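4.2 Release Timing and Listener Retention in Holiday Episodes

Hosts of small conversational podcasts often record a seasonal episode and then release it well after the season has passed. The interview data in Section 4.1 suggested that most hosts see this as a minor fault. To test whether listeners agree, we compared holiday episodes released on time with holiday episodes released late, using the Plodari archive of amateur podcasts about games, television and film.

The sample holds 375 holiday episodes. An episode was coded as late if it came out more than three weeks after the holiday it discussed. Wojciech Jabłońska and Romain Carré coded the full set separately and settled disagreements by listening again to the opening segment. Episodes that mentioned a holiday only in passing were left out. So were episodes made up mainly of reused material, such as "best of" compilations.

Retention was measured as the share of listeners still playing the episode at the 60-minute mark. Shorter episodes were handled separately and are reported in the appendix. We also gathered 699 listener comments posted under the sampled episodes and sorted them by topic. 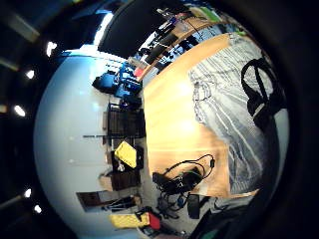 Figure 3. Striped fabric and a black strap on a wooden tabletop.

Late release had little bearing on retention once episode length and show age were taken into account. Listeners who started a late episode stayed with it much as they did with an on-time one. What did differ was the number who started it at all. Late episodes drew fewer first-day plays, and the gap was widest for shows with no fixed schedule. Shows that normally appeared on a set day lost very little.

The comments point the same way. Few listeners complained about the delay itself. Those who did tended to object to news items that had gone stale – a game patch since replaced, a series finale already discussed elsewhere. Talk about family habits, favorite foods or old consoles drew friendly replies whatever the release date. One host we interviewed, Marcelle Deschamps of the show Jemthorpe, put out her winter episode in June and received more comments on it than on the two episodes before it. We treat this as a single case, although it fits the wider pattern. 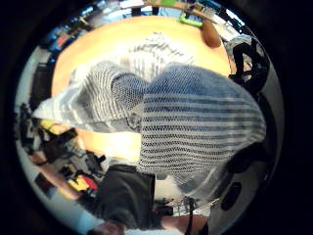
Does a late release date make listeners stop playing a holiday episode early?
The retention figures show no clear effect of that kind. A late date mostly lowers the number of people who start the episode, and those who do start it tend to stay.

Two limits should be noted. The archive covers only shows that chose to be listed, and hosts who abandon a late episode leave no trace in it. Play counts also come from a single player, so listeners who download files for use elsewhere are missing. Section 4.3 takes up the second point with the smaller set of download logs supplied by Hostis.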